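Budgeting for a second arm - grippers first or cameras first?
Small Shop Automation > Buying and Planning

sulastri_l
Posted 7:40 pm
We've got 2370 dollars left in the equipment line and it has to be spent by March. One arm is doing table clearing work now (plates, bowls, cups) and I'm so happy with it that I want a second one! The Willov arm fits if I keep the stock fingers, but then there's nothing left for a wrist camera. Or I hold off on the arm and put decent fingers and cameras on what we have. What would you do?

jmaillard
Posted 7:52 pm
Fingers and camera, no contest. A second arm with bad fingers gives you twice the dropped plates. We put mesh pads on ours last year and I'd never go back to smooth rubber on glazed dishes.

ridwan_n
Posted 8:15 pm
Going to disagree with Jérémie a little. Pads are cheap, the arm is the long wait. Veres quoted me 7 weeks and it came in nine. If your money expires in March, order the big thing now and buy pads out of the supplies budget - most places let you call them consumables. They are consumables, mine get replaced after over 60 hours of running.

sulastri_l
Posted 8:31 pm
Oh, I hadn't thought of the supplies line. Ridwan, is that 60 hours on ceramic?

ridwan_n
Posted 8:34 pm
Ceramic and some melamine. Ceramic is harder on them.

s_abbasi
Posted 9:02 pm
Has anyone priced the Clunico camera mount? 63 for the bracket, camera not included, and it fits the Willov wrist with no adapter. I love mine. A low wrist view is great for rims, you get to see how the plate sits next to the fingertips before you commit to closing. Overhead only never gave me that.

jmaillard
Posted 9:10 pm
Sadia is making my point for me :) And please put spares in the plan. One cable, one set of fingers, one power supply. Ridwan, your way she has two arms and no spare anything.

ridwan_n
Posted 9:18 pm
Fair on the spares. Still ordering the arm first if it were me. The Pirkska fingers can come out of next year's money.

s_abbasi
Posted 9:25 pm
Before you decide, what kind of plates are you doing? Flat rim or coupe? It changes how wide an opening you need, and the wide fingers cost more.

sulastri_l
Posted 9:41 pm
Rimmed ones for now. I'm leaning toward arm plus the Clunico bracket, pads from supplies, and I'll ask Sutrisno in purchasing about the spares tomorrow. Wrist view from our current setup, so you can judge the opening:

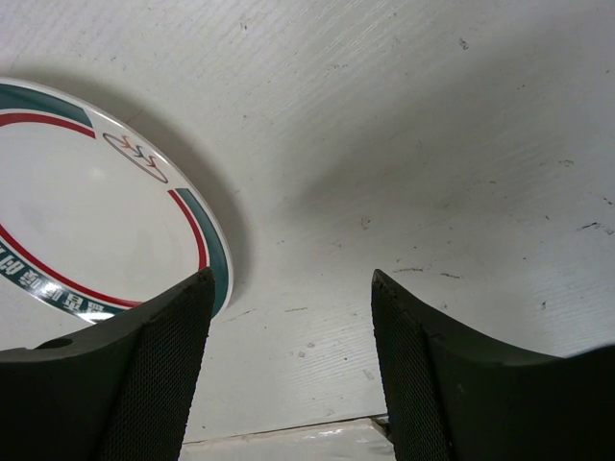 White plate with the teal and red rim, fingers open, mesh pads on both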